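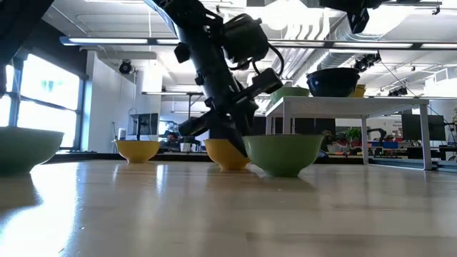 I have too many bowls. I've known this for a while, but it only became a problem when I tried to put a new one away in August and the cupboard door wouldn't shut. I took the new one out again and left it on top of the fridge, where it stayed until last week.

So this is a post about bowls. If you came for the allotment update, that will be along when the ground dries out.

The green and yellow ones are the ones I like best and the ones that cause the most trouble. They don't nest properly. The green has a wide rim that flares out and then comes in to a narrow foot, so anything put inside it sits high and wobbles. The yellow ones are smaller and you'd think they would drop straight in, but the glaze on mine is slippery and they tilt to one side. I had them stacked green, yellow, green, yellow for a year and every time I wanted one from the bottom I had to lift the whole lot down. The navy one is bigger again and has always lived somewhere else, first on the windowsill and then under the sink, which is no place for a bowl.

I bought the first of my greens from Steltine when they still had the shop by the station. It was the display one and had a small mark under the foot, so it was cheaper. The yellows are Kado. I bought two, then another two when I saw the range was being discontinued, and then it wasn't discontinued after all. I'm still slightly annoyed about that. The navy was a present and has no name on the bottom.

Last weekend I took everything out and put it on the table. I'd recommend doing this with any cupboard, though not just before a meal. Once they were spread out I could see which ones I reach for and which I only keep because they match. I also weighed them, as I had the scales out anyway for a loaf. The navy one came to 988 grams, and the Tabrizi mixing bowl, which I'd have sworn was much heavier, came to 990. Two grams in it. The difference is all in the shape – the Tabrizi has thick sides and a small base, so you feel it in your wrist when you pour. One of the yellows was 347 grams and another was 300, and those are meant to be the same bowl. I weighed them again and got the same answer.

I then did what I should have done at the start and thought about what each one is for.

Yellow: porridge, soup for one, beaten eggs, olives if people come round. Also the cat's water once, when his dish was in the wash, and I'd rather not do that again.

Green: salad, pasta, fruit. Washing-up bowl for berries. They're good for dough as well, but only a small batch, as the flare means the dough spreads outwards and dries at the edges.

Navy: bread, Christmas, and soaking things.

The Tabrizi: I couldn't come up with anything the navy doesn't do better, so it has gone to the charity shop with two chipped cereal bowls' worth of guilt. The chipped ones went in the shed for screws.

The new arrangement is simple enough. Yellows are stacked by themselves on the lower shelf, in one pile, with a sheet of kitchen paper between each. The greens are upside down on the shelf above, side by side. They take up more room like that but they don't wobble and I can take one without touching the other. The navy is on the worktop with onions in it. I did buy a wire shelf riser from Pesta to make an extra level, and it was too deep for the cupboard by the width of my thumb, so that's going back on Monday if I can find the receipt.

A few people asked after my last kitchen post whether these are all right in the dishwasher. I do put the yellows in and they've kept their shine so far. The greens I wash by hand, mainly because they take up half the bottom rack and I can never get a plate in next to them. For tea stains and the grey marks you get from cutlery, bicarbonate of soda on a damp cloth works fine. Rinse it off well or the next bowl of porridge will taste of it.

The door shuts now. I still haven't decided about the one on the fridge. It's a nice bowl, a sort of speckled cream, and it doesn't go with any of the others. For the time being it has the post and my keys in it.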